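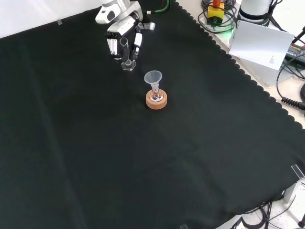 Orness pouring set: plastic graduated cylinder, small glass volumetric flask, plastic funnel, cork ring

Item 1202 - sold as a set or singly

We don't claim this will change how you work. It is a set of ordinary labware, and we stock it after sending back two dearer ones.

Cylinder. Clear plastic with a wide hexagonal base. Plastic won't shatter like glass, but it does scratch, and scratched marks are hard to read. Keep brushes out of it.

Flask. Clear glass, narrow neck. The maker calls it "precision". We'd call it fine for teaching and check it by weight for anything stricter.

Funnel. Translucent white, slender stem. Lift it slightly while pouring or air gets trapped and the liquid backs up.

Cork ring. Steadies a round-bottomed flask well. Cork soaks up spills and stains, whatever the leaflet says - treat it as something you'll replace.

Set price: 44.00
Packs left at Vekby: 200
Cork ring alone: order code 673

Not supplied: stoppers, black cloth.

Checked by Róisín Fahy, 2026-09-22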